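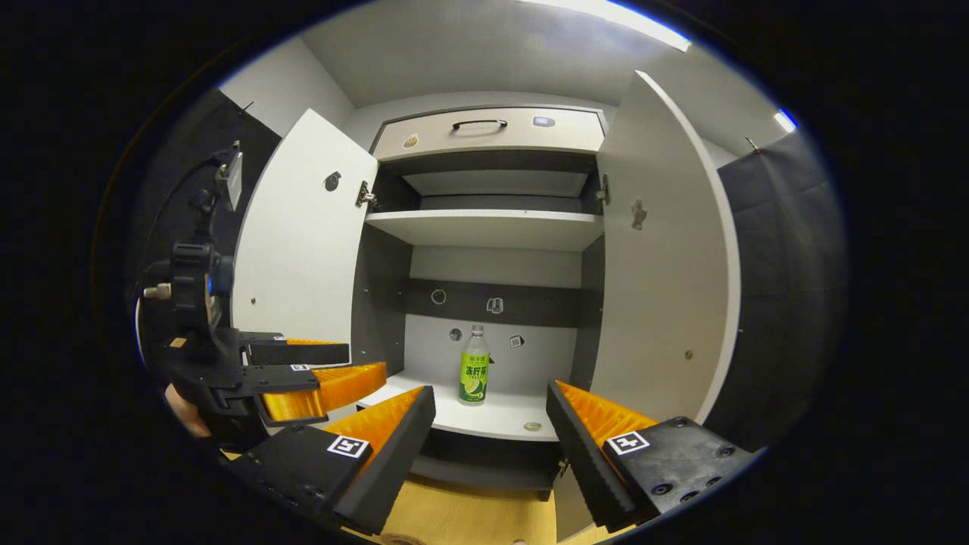
The white cabinet with both doors open, cream drawer on top.

22nd September
By the Calgate homes desk

The cabinet came from a clearance shop in Risulley and the owner had it up two flights of stairs before measuring anything. "I just liked the drawer," she says. "Big wide drawer, proper black handle you can get your whole hand round. Sold."

We met at her flat off the Jondolik road, kettle on, one eye on the clock as she had a shift at two. She's been sorting out her storage since February. Slow going. The old arrangement was bags inside bags, then a shelf that gave way.

Inside the cabinet it's darker than you'd expect, grey sides against all that white. She likes it. "White inside shows every mark. I had a white one before and I was forever wiping it down."

The stickers are still on. Two on the drawer front, more on the back wall, round ones and square ones with little pictures. Doesn't she want them off? "I keep meaning to. You start peeling and it leaves that gum, then you need the spray, then it's a whole afternoon." She shrugs. "Shut the doors and half of them are gone anyway."

What goes where is still being argued over, mostly with herself. The drawer will take tea towels and candles. The gap under it is shallow, so flat things only, trays, maybe post. "Not post. If I put post in there I'll never see it agian."

And the shelf? Longest pause of the morning. "Tins, I think. My sister says glasses. She doesn't have to live with it."

She tried a Kamata storage set first, the stacking kind, and sent it back after 13 days. Lids wouldn't stay on. The cabinet cost less, though she wont say how much less.

Advice for anyone doing the same? "Measure your stairs. Leave the doors open for a week and see what annoys you. And don't buy baskets till the end, I bought baskets first and none of them fit."

The baskets are in the hall. She's hoping someone will take them.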